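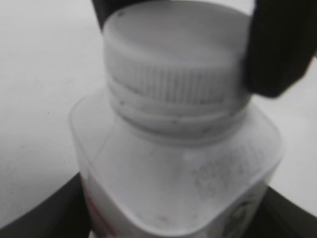 Item 478: white plastic bottle, screw cap and shoulder.

Storage and Container Checklist, Wash Room 26
Site: Grinville
Period: September
Inspected by: Fiorella Mancuso
Reviewed by: Janaka Ekanayake

1. Cap present and seated
OK. White screw cap, ribbed side. Torque not tested.

2. Cap and neck clean
Comment. Small dark flecks on the rings below the ribbed band, one speck on the cap top. Wipe with a damp lint-free cloth and recheck. If flecks remain, enter as staining.

3. Shoulder free of cracks
OK, upper surface only. Base to be checked when the shelf is emptied.

4. Text on shoulder
Comment. Faint marks on the right half, not readable in the photo. Read under the bench lamp and copy to the register.

5. Body label
Open. Label check needs all four sides. Contents, hazard wording and opening date to be confirmed by I. Bouazza.

6. Register entry
OK. Listed on sheet 1843, supplier Hurnia.

7. Secondary tray
Fail. Tray under the lower shelf holds up to 26 liters; the procedure asks for more. Replacement requested from stores.

8. Eyewash access
OK. Path clear at 10:40.

9. Spill kit
Comment. Seal intact, but the inventory card is the old revision. Replace card.

Actions
Items 2 and 4: M. El Sherbiny, before next round.
Item 5: I. Bouazza.
Item 7: stores, request 2295.
Item 9: closed during inspection, new card fitted.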